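Rikix hand-held gripper pair for recording demonstrations

Supplied by Clokdale. Price on request, which should tell you something.

We stock this set and we are going to be a bit cooler about it than the maker's leaflet. The leaflet says anyone can "teach" with it after a short introduction. What you get is a pair of black grippers you hold in your hands, each with a camera, plus a perforated grey marker plate on top of each one and the cables to go with them. You do the job yourself while the set records. Whether a robot learns anything from the result depends on your software, your patience and how many takes you are willing to throw away.

Cloth is where we would look first. Rigid blocks and cups flatter any gripper, and most of the sales clips we get sent are blocks and cups. A thin, see-through zipped fabric on a white board is a fairer test. The print shows through from the layer below, the zip is narrow, and the material creases wherever it likes.

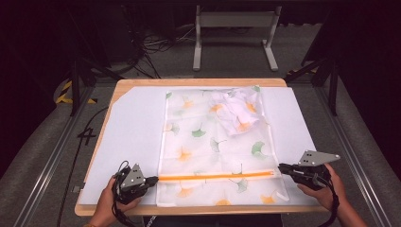
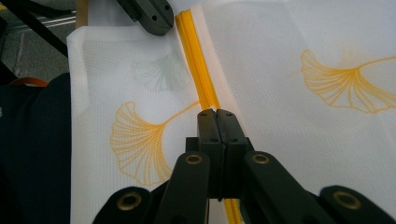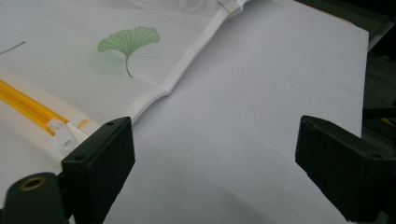 Handling a zipped, ginkgo-print fabric with the hand-held grippers.

What we think of it

The finger pads are plain upright blocks that close flat against each other. They are fine for pinching a zip or a hem. Picking a single layer of sheer cloth off another is a different matter and we would not promise it to anyone. If your task depends on that, ask for a loan set first.

The arms pivot on brass-coloured bushings. Check them for play when the set arrives and again once you have been using it hard. A sloppy joint gives you sloppy recordings, and you may not notice until training.

The cables are a nuisance. They come off the grippers and trail past your arms, and they will find the edge of the table. There is talk of a wireless version. There was talk of one when we took on the line, too.

Keep the marker plates in clear view. Lean over them and you lose the track, and the software is not loud about it.

How many recordings do you need?

The leaflet says 3,000 per task, with no word on what counts as a task. Wenjie Qian, who runs our test bench, logged 1,852 takes on soft goods and rejected a good many of them - mostly for lost tracking, some for plain clumsiness. She would still want to see a second operator's takes before trusting any of it. One pair of hands has habits, and a model will copy them happily.

In the case

2 grippers with finger pads fitted
2 marker plates
Cable set
Spare pads, one pair
Printed guide, 17 pages, of which the calibration section is worth reading

Not included: table, board, recording computer, software licence. Files export to Zekotach format. The Hyvönen plug-in is sold separately and we have not got on with it, so we don't stock it.

Loan sets go out again from July. Return carriage is yours to pay.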